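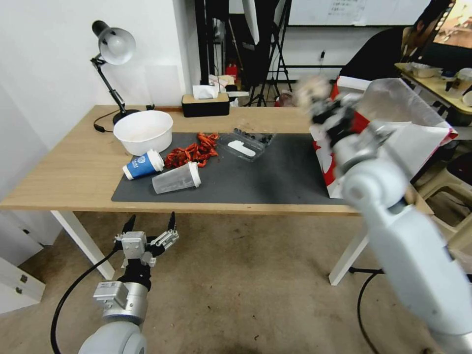
Bench Cell Equipment Plan

Data card for the purchasing sheet kept by the Fenstead handling group. One row per item, one cell per row. The sheet covers tabletop work with two-arm robots: clearing cups, moving loose food items, filling and emptying paper shopping bags.

Last full revision: Sunday, January 26, 2020
Maintainer: Takeshi Hirano
Budget questions: Lenuța Anghel

What is in the sheet

There are 69 rows. Of these, 17 are robot parts (arms, grippers, mounts, cables) and the rest are furniture, lighting, safety items and props. Prices are left out of the public copy. Quotes from Poltora and Hatix are in the internal folder; ask Lenuța.

Columns

item: short name, singular
cell: A, B or shared
status: have, ordered, wanted, dropped
life: expected months of use, blank if unknown
buy_again: yes or no
note: free text

Robot parts

Gripper fingertips are listed separately from grippers. We used to order them together and ended up with spare jaws we didn't need. Budget fingertips as consumables.

Arm cables that run to the floor need their own row, with length. Measure with the arm at full reach over the far end of the table, then add slack. Ifeanyi Akpan has the measurements for cell A. Cell B still needs doing.

Table and lighting

The table is a plain light wood top with white legs and a dark gray mat. Keep the mat dark if you replace it. Clear plastic cups are hard enough to pick out already. Allow for one desk lamp and one light stand per cell.

Power strips are shared. Osamu Ueda wants them moved to the building budget, not settled yet.

Props

Paper cups, clear plastic cups, clamshell containers, tissue boxes, paper bags, dried chili peppers, large bowls. Set aside about 15 percent of the prop line for replacements. Paper bags go fastest. Buy several sizes and write the size in the note, as "bag, paper" tells you nothing at reorder time.

Order cups in packs of 80. Dried food stays in a sealed tub between sessions.

Known gaps

Shipping is entered per order, so per-item totals are too low for anything from Portela.
The life column is guesswork for all grippers bought after September.
Two rows for chairs may be duplicates. Tsutomu Okabe is checking.

Changes

Send edits to Takeshi with the row number. Don't delete rows, set status to dropped.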